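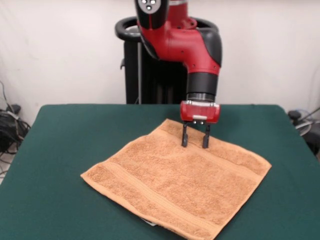 Lindis is a series of 38 oil paintings by Obadia Muriithi, begun one May in a rented room above the Dasier bakery and named, rather fondly, for the river he fished as a boy. The canvases are small and friendly things – most of them show the same bend of water at different hours – and people who come to see one usually stay for a good many more. Muriithi mixed his greens by hand and kept notes on every batch, around 600 pages in all.

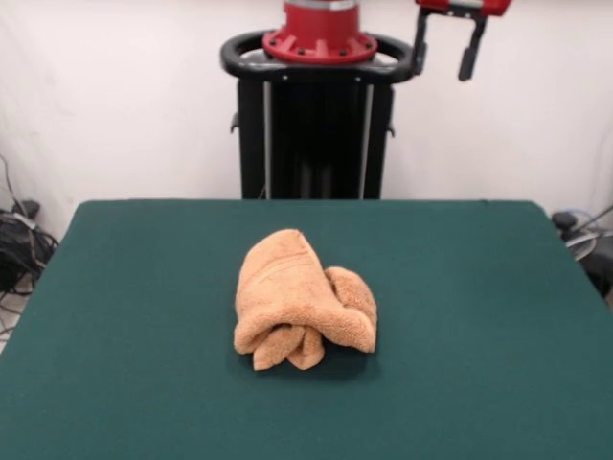
Muriithi himself felt the later pictures were the better ones, and told visitors that he had painted the first 24 mostly to learn where the light went. The whole series now hangs at the Kioko Gallery, in the order he made it.

Related articles
Kioko Gallery
Tratano school
River painting
Oil sketch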